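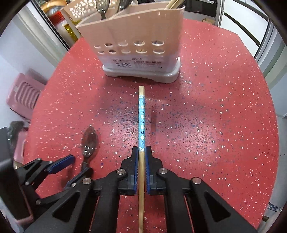

Figure 4.1 A hand-held gripper with blue finger pads holding a single wooden chopstick upright.

Chapter 4
Choosing and Comparing Grippers

If you have worked your way through the first three chapters, you already know a good deal about how an arm gets from one place to another, and you may be feeling rather pleased with yourself. I hope so! But an arm that arrives at the right spot still has to take hold of something, and that is where a great many promising projects slow to a crawl. This chapter is about the last few inches of the job -- the fingers, the pads, and the patient business of finding out which ones suit the work you have in mind.

When Anika Obi and I first taught this material, we began with wooden blocks, as most courses do. Every gripper on the bench could pick up a block, and our students quite reasonably decided that the choice hardly mattered. So the next August we brought in things from the kitchen drawer. A chopstick is a wonderful test piece. It is thin, it is light, and it offers the pads only a narrow strip to press on, so that a small error in how the fingers line up can let it pivot or roll (you will see plenty of both before you finish the exercises). A spoon asks something different of you, with its wide bowl at one end and a slim handle lying nearly flat against the table.

We will compare four designs in the pages that follow: the Polo, the Kerko, the Lindqvist and the Lonach. Our own trial log runs to roughly 3,000 grasps, and I have drawn on it freely, but please don't take our results as the final word. Pads wear, tables differ, and two people holding the same tool will squeeze it in two different ways. Section 4.2 sets out a trial sheet with 28 grasps per gripper, which a pair of students can finish in an afternoon with time left over for a cup of coffee and an argument about the scoring.

Before you go on, look back at your notes on friction and contact area from Chapter 2. We'll lean on both almost at once, beginning with the question of how hard a pair of soft pads needs to press before a thin object stops turning between them.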